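Home | Courses | Student Work | Reports | Contact

Print this page | E-mail this page

Sorting a Small Book Collection on One Table

Project report, Household Organization elective
June 1, 2024

1. Purpose

The reading corner at the Berkura study center has a shared collection of 447 books. Most are on wall shelves, but the picture books and thin readers had been kept in a pile on a side table since February. Children pulled from the bottom of the pile and the covers were getting bent. Our group was asked to find a way to keep a small set of these books upright on a table where they could be seen and put back easily.

We set two conditions. The books had to stand without leaning on a wall, and a child had to be able to return a book with no help from an adult.

2. The table

We compared two tables from the Bassi storeroom. The first had a dark, glossy top and the books slid on it. The second has a light wood top with a straight grain, and we chose that one. Before any trial we cleared it and wiped it down with a damp cloth. We also agreed that nothing except the organizer and the books would stay on it, so there would be room to lay a book down and open it. 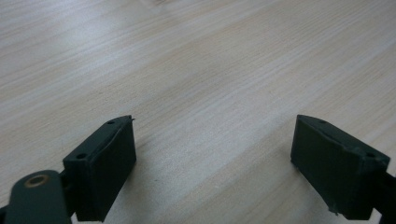 A bare table never stays bare in a reading corner, one reader of our first draft wrote, and we should plan for pencils and water bottles from the start. We talked about this and added a small tray on the windowsill for those things. The reader also asked why we had not used the wall shelves for everything. The lowest wall shelf is too high for the youngest children, so we kept the table.

3. The organizer

We looked at three kinds of holder: a pair of metal bookends from Carker, a cardboard magazine file, and an acrylic organizer ordered through Clumine. The bookends worked when the row was full but let the books fall when two or three were taken out. The magazine file hid the covers. The acrylic organizer cost more than the other two but did not have either problem.

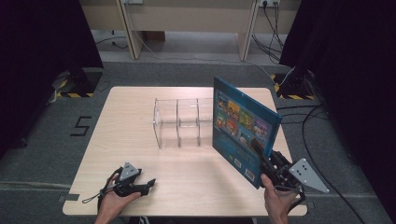
Placement took longer than we planned. In the first week we kept the organizer at the front edge, and children leaned on it when they reached for a book. We then moved it back, leaving the front of the table free. Since it has three open compartments in a row, we gave each one a purpose: short picture books, early readers, and books in Chinese. The walls are clear, so a blue hardcover held next to it still stands out by its color, and the younger children used color more than titles to find what they wanted. We had planned to put printed labels on the compartments, but they blocked the view and we took them off again.

4. Which way the books face

We tried two ways of putting the books in. In the first, the front cover faced the child. This looked good, but only the first book in each compartment could be seen. In the second, the spine faced the child. More books could be seen at once, although the thinnest ones have nothing printed on the spine.

We settled on spine out for hardcovers and cover out for thin paperbacks.
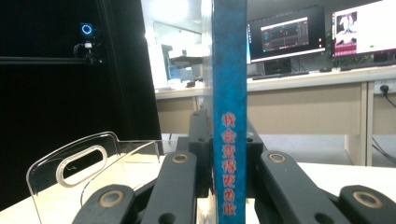 The rule was easy to explain and most children followed it after one reminder. For books with a title running down the spine, we asked that the first word be at the top. A few went in upside down each day and we turned them at closing time.

5. Results

We checked the table at closing time on 6 days and recorded 108 returns. Most books were in the right compartment. The most common mistake was an early reader placed with the picture books, mainly when the sizes were close. No new bent covers were found in the set during that time.

It took about 2 minutes to straighten the table at the end of the day. The old pile had taken longer, but we did not time it and cannot give a figure.

6. Problems and next steps

The acrylic shows fingerprints and has to be wiped often. Large format books are too wide for the compartments and are still on the side table. We would like to try a second organizer with wider spaces for those, and to repeat the check during the school vacation, when more children use the corner.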